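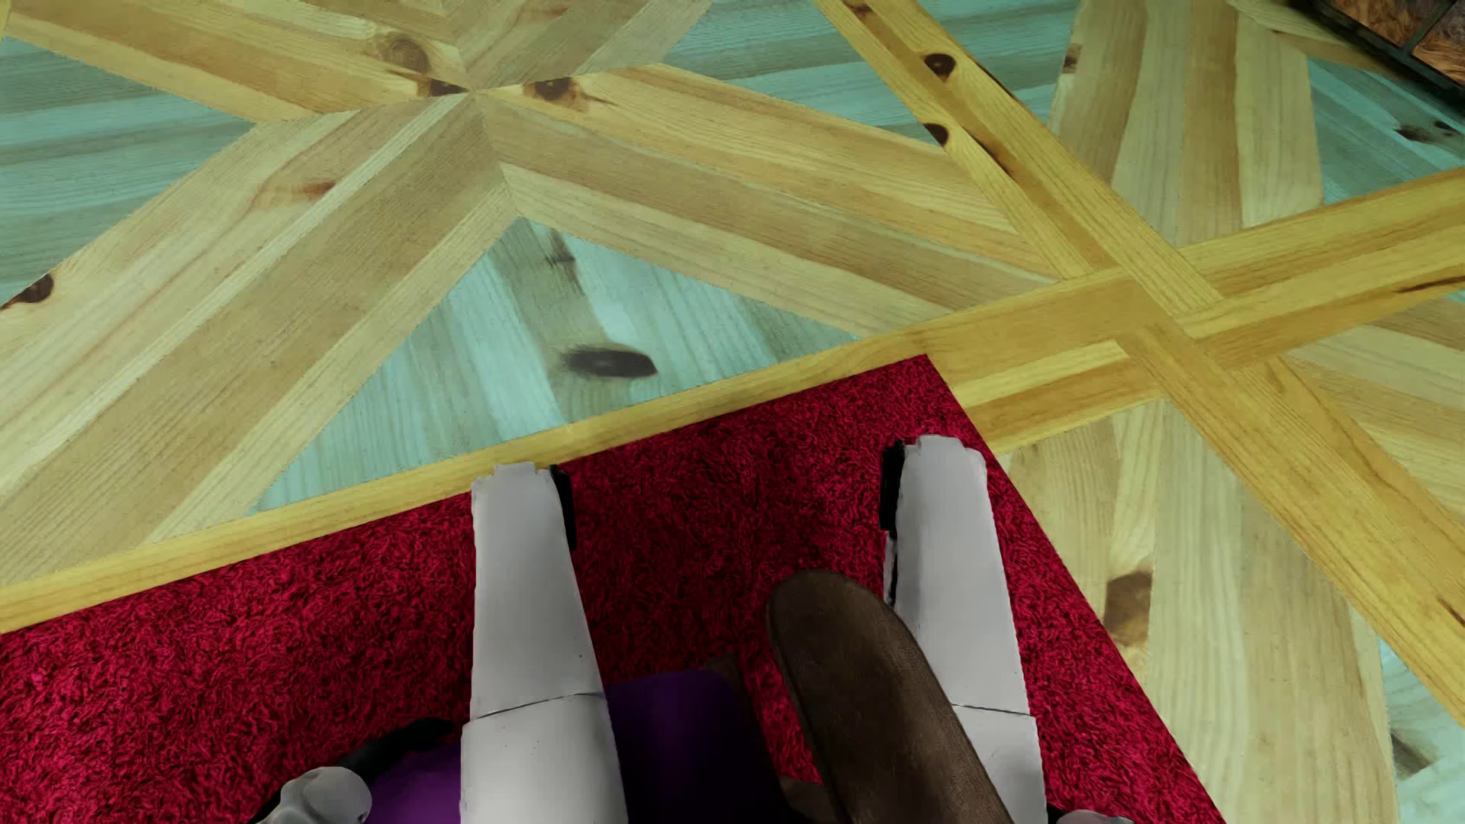

The simulated room, with the two white fingers down on the red shag and the brown oval between them.

Tidying Tips From the Robot Club's Simulated House

Posted 2022-07-19 by Endang Yeoh

If you've been following along since February, you know that our after-school robot club has been teaching an arm to pick things up off a floor in a simulator, and that I'm the parent who got talked into helping and never left. What I didn't expect was how much of it would come home with me. When you spend your afternoons working out how to get one small thing off a shag rug without dragging everything next to it along, you start looking at your own rug differently! A few of you asked me to write down the tips I keep bringing up at pickup, so I have, and they're a mix of things for the kids at the keyboard and things for anybody with a floor.

Getting things up off a shag rug

Shag is the worst surface in any house for picking up small things, and our students found the same thing once they gave their virtual room one. The tufts hide the bottom edge of whatever you're after. What works for us is coming straight down with the fingers wide open, wider than you think you need, then closing slowly and lifting a little before moving sideways. If you go sideways first you plow. I do the same now with puzzle pieces on the rug in our den (my own two fingers, nothing fancy) and I leave a lot less behind.

For crumbs and bits of yarn, a damp rubber glove rubbed in one direction is still the best thing I know. The kids can't do that one in the simulator, though two of them did ask.

When two things are side by side

Look at the picture again and you'll see a purple something sitting right next to the brown oval. That sort of crowding is where our sixth graders lost most of their points this spring. Their first idea was always to aim for the middle of the pile. Pick the one thing you want, find its two nearest clear sides, and turn the gripper so the fingers go down along those. If there isn't any clear side, nudge the neighbor away first and then come back. It costs a few extra seconds and saves a whole restart.

The kitchen version of this is the utensil drawer. Push the whisk back before you pull the spatula out, and you won't be standing there jiggling the drawer with your hip.

Flat things

Flat things are hard. A plate, a cutting board, a thin wooden paddle of any kind, they all want to lie down and give you nothing to hold. Tip one edge up before you grip. At home I keep my cutting boards standing in an old letter rack from Akeck for exactly that purpose, and I'd been stacking them flat for 19 years before a twelve-year-old asked me why. Grip along the thin side, and not too near the end, or the other end swings.

Busy floors

The team that built our practice room chose a star floor, pale pine and blue-green wood with knots in it, and I love it and would put it in my own hallway tomorrow. It does make trouble for a beginner's program, though. One of the groups had written theirs to look for dark brown blobs, and a dark knot in a board is a very nice dark brown blob. They spent most of an afternoon trying to pick up the floor. If your program looks for color, test it on an empty patch first and see what it thinks it has found.

Same goes for those of us with middle-aged eyes and a patterned floor. When an earring back goes missing, turn off the overhead light and lay a flashlight down flat on the boards. A knot won't throw a shadow and an earring back will. I've found two screws and a dried pea this way since spring break.

Keep a log, and keep it short

We use Pluker for our run notes, but a spiral notebook is every bit as good. Write down what you changed, what you were trying to pick up, and what happened. One line each. The students who wrote whole paragraphs quit by the second week, and the ones who wrote nothing kept fixing the same bug. I've started doing this with my sourdough too, and I'm sorry to say the notes are a good deal better than the bread.

Change one thing at a time while you're at it. If you make the fingers slower and also start them higher, and the grab gets better, you don't know which one to thank.

Saving your room

Please, please save a clean copy of the room before anyone starts moving furniture around in it. Name it something plain with the word START in it. Our Nic Giolla team named theirs "new room final" and then had a second "new room final" inside that one, and it took the better part of a session to sort out who had been practicing on what.

A few leftovers

Clip your laptop cord to the table leg with a binder clip so it doesn't get kicked. Snacks go at the far table, and anything with orange powder on it stays in the backpack. If your computer's fan gets loud, prop up the back edge on two bottle caps and close the windows you aren't using.

We have 6 spots open for the fall group, and the sign-up sheet is on the board by the Dredetti room. No experience needed, and parents are welcome to stay and learn alongside. Bring a notebook!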